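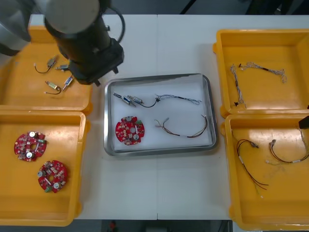
Kitting has kept us busy since the last newsletter, and those of you who stopped by the lab on Wednesday will know how fond we have all become of little wire harnesses. The job sounds simple enough when you say it out loud: take parts from the yellow trays, lay them on the paper in the steel one, and end up with a set that has a solenoid, a round red board and a harness of each kind. Teaching it to the arm is a slower business, and a rather pleasant one!

We drive the arm by remote control from the desk by the window, one person on the handles and one calling out if a wire starts to drag. The boards went well from the first morning. The harnesses are another matter (they flop, they spring back, they hook onto their neighbors), and we learned to come in low, close the gripper gently and wait a moment before lifting. If you rush, the arm learns to rush too, and then you have 71 recordings to throw out, as we did in July.

Linen, our recording program, now holds 530 good runs of this task, and Soso is training on them overnight. Many thanks to our friends at Nakamura for the loan of the second set of handles, which are so much kinder on the wrists. If you would like to try a turn at driving, come by any afternoon after 2 and we will find you a chair.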